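Melwood Home Forum > Small Spaces > White desk, yes or no?

gramcombe_gal
So I'm this close to buying a white desk top for the spare room (Vermeulen has one I love) but my sister swears white shows every crumb and coffee ring. Anybody living with one? I can return it within 90 days, but hauling it back sounds awful.

porchlight10
Your sister's right. Had one for 2 years and I was wiping it down every single night. Went back to oak and never looked back.

inkandtoast
Gotta disagree with porchlight! Mine's matte and it hides dust way better than my old black one did - that thing showed everything. Coffee rings wipe off if you get to them by lunch.

porchlight10
By lunch, sure. Try Sunday night when you forgot about it since Friday lol
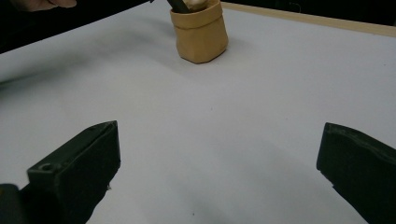
tokedlow_tess
Member | Posts: 1,568

I'm with inkandtoast. Mine is white with a pale wood edge and I keep next to nothing on it, just a little tan soft holder. Less stuff, less to wipe around. Go matte, skip the gloss!

gramcombe_gal
Ooh, I like the wood edge. Does it scratch?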